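Ticket 253 — Brellwood packing room, cell 5
Raised by: Kirsty Fairclough
Assigned to: Berwyn Parry
Status: open

Kirsty: Long veg is slow again. The arms stop and wait for someone to press resume, so whoever is on labels keeps walking over. Saodah did it 8 times before lunch and fell behind on her own work.

Berwyn: Log shows grip timeouts, all on long items. Raised the wait from 5 seconds to 8. Please try a full shift.

Kirsty: Better, but still stopping. Saodah would like the resume button moved to the label bench — she used to pack this line by hand and can tell from there if a stop matters.

Berwyn: Fine by me. Need Maiara to sign off the cable run. Leaving this open until the button is in.

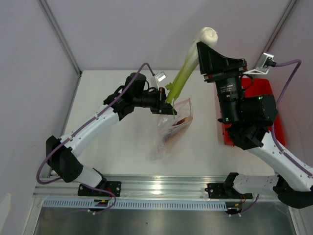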